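Section 4: Winch Operation and Care

4.1 Before First Use

The Nasholm utility vehicle is delivered with the Teradari front winch mounted and wired. The rope must be tensioned before the winch is placed in service. A rope that has not been tensioned will bind into the lower layers on the drum and may be damaged under load.

1. Park the vehicle on level ground, set the parking brake, and place the transmission in neutral.
2. Put on leather gloves. Do not handle the rope with bare hands.
3. Turn the clutch lever to FREE and pull out the rope until 2 full wraps remain on the drum.
4. Attach the hook to a fixed anchor point at the same height as the winch.
5. Turn the clutch lever to ENGAGED. Release the parking brake.
6. Power the rope in under the vehicle's own weight. Stop at intervals to confirm that each wrap lies tight against the last.

NOTE: The ignition key must be in the ON position for the winch to operate. Leave the engine running during any pull to maintain battery charge.

4.2 Connecting the Remote Control

1. Lift the rubber cover from the socket to the left of the headlight.
2. Align the tab on the plug with the slot in the socket and push until it seats.
3. Route the lead away from the rope, the fairlead, and the front tires.
4. Press IN and OUT briefly to confirm the direction of drum rotation.
5. After use, disconnect the lead and close the cover.

CAUTION: Never leave the remote control connected when the winch is unattended. 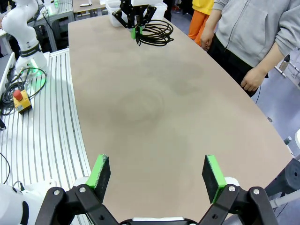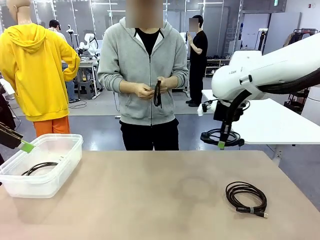
4.3 Pulling a Load

1. Inspect the rope, hook, and fairlead. Do not proceed if any strand is broken or the hook latch does not close.
2. Select an anchor that will bear the load. When using a tree, fit a trunk protector strap.
3. Lay a damper or heavy blanket over the rope at its midpoint.
4. Clear all persons from the area. Bystanders must remain at a distance greater than the length of rope in use.
5. Take up slack slowly, stop, and check all connections again.
6. Operate the winch in short pulls. Allow the motor to cool if the housing becomes too hot to touch.

WARNING: Do not use the winch to lift or move persons. Do not step over a rope under tension.

4.4 Scheduled Care

Check the mounting bolts after the first 100 miles and every 200 miles thereafter. Vehicles fitted with the Astley plow kit require inspection of the mounting plate at the same intervals. Rinse the rope with clean water after use in mud or salt, and allow it to dry before winding it fully onto the drum.

Replacement ropes are listed under Part 151 in the Antoniuk accessory catalog. Knotted or spliced ropes are not covered by the warranty.

Technical content reviewed by Hryhorii Hrytsenko and Elis Griffiths, Antoniuk Service Publications.
Revision date: 2018-09-14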